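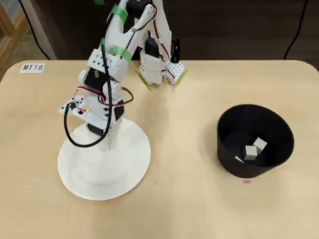 Dymphna Lenihan asks whether green tape can stay on a Gemine top over the summer, or whether it should come up at the end of every session. Her top has been marked out since August and she would prefer not to measure it again.

Reading time: 5 min

Table, plates and cubes: frequently asked questions

Can marking tape be left on the tabletop?
Yes, if the edges are flat and the room is out of direct sun. Replace any strip that has started to curl. When removing tape, pull it back low over itself, slowly, and wipe off residue with a barely damp cloth. Do not use a scraper. An outline that has been up for months may leave a paler patch — this usually evens out once the whole top is exposed to the light again.

Are scuffs and small dark specks a fault?
Light scuffing is normal wear on a pale wooden top and is not covered by the guarantee. Specks that wipe off are dirt. Specks that do not wipe off are in the surface and should be left alone. Sanding removes the finish and makes the area mark more easily.

What height is the table?
67 cm to the upper surface. The front corners are rounded on all current tops, so measure any cover along the straight edge and allow extra cloth at the corners.

Why does the plate slide?
A paper plate weighs very little and a smooth top gives it no grip. Fix it with one small loop of tape under the centre of the base. Tape on the rim lifts it on one side, and a cube put down near the edge of the well will then creep towards the middle.

Which way up should the plate go?
Rim up, flat well in the middle. Use a fresh plate once the well has creased.

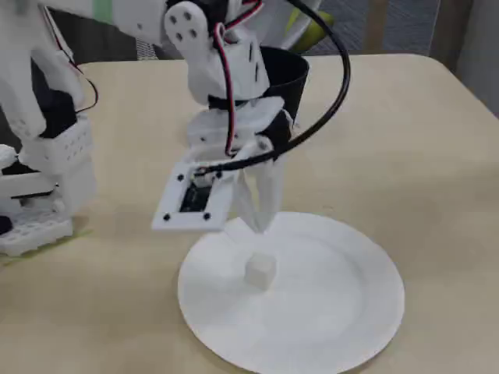 Can I use white cubes on a white plate?
You can. Contrast is low and the cube faces are hard to tell from the paper under flat, even light. A lamp set to one side gives each cube a clearer shadow. If this is still not enough, change the plate and keep the cubes. Coloured plates are stocked by Ó Súilleabháin in the same diameter.

How are cubes and plates supplied?
Dukier cubes come in bags of 12. Pisside plates come in cartons of 500, and part cartons are not sold. Store plates flat, in their sleeve, away from steam.

How far apart should two cubes be placed?
For the standard layout, set them diagonally with the corners close but clear of each other. For the wide layout, leave one cube's width between them. Note which layout was used — the two are not comparable.
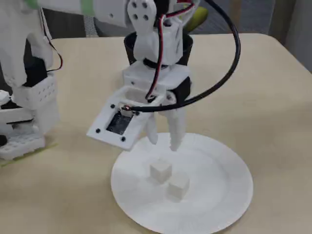
Two white cubes set diagonally on a paper plate.

Can the cubes be washed?
Lukewarm water and a drop of washing-up liquid. Dry them fully before they go back on paper.

Who do I contact about a damaged top?
Fionnuala Corrigan, at the Gemine parts desk. Give the serial number from the underside of the table.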